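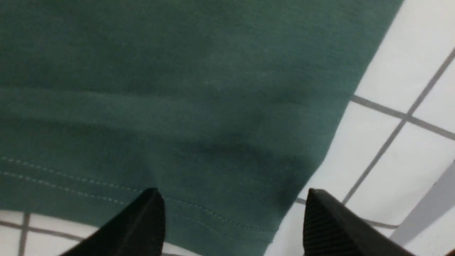
Hi Anathi,

August 9, 2026, and we're well into the busy part of the season, so this is your update on the Dorkgate kayak and paddleboard rental grant.

The new boats are in! We took delivery of 10 sit-on-top kayaks from Pleller, and they've been out on the lake pretty much every day we've had decent weather. The paddleboards are slower going. Three are still on back order (Shuzhen calls the supplier every week, bless her), and I've left that money untouched in the budget until they show up.

Bookings are better than I'd hoped. We've had 68 family rentals on the reduced rate you're paying for, mostly half days, and a lot of those folks had never held a paddle before. Nabila started doing a short dry-land lesson before each launch and people love it, so I'd like to keep that going next year.
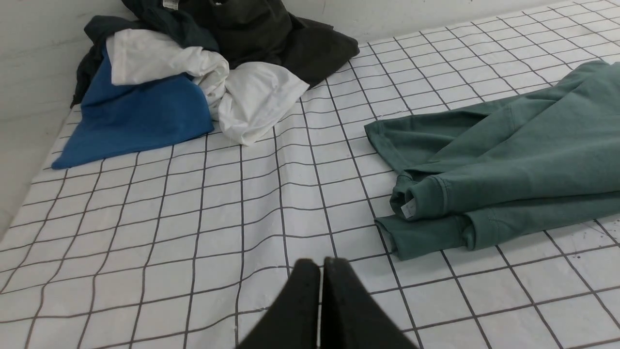 The one headache is the trailer. The axle needs replacing and the quote came in some 30 percent over what we'd set aside for repairs. I'd like to move a bit over from advertising to cover it, if that's okay with you? I haven't signed anything yet.

Receipts are with Wenjie, who'll send the full set by the end of the month. The final report is still on track for December.

Thanks again,
Weidong Meng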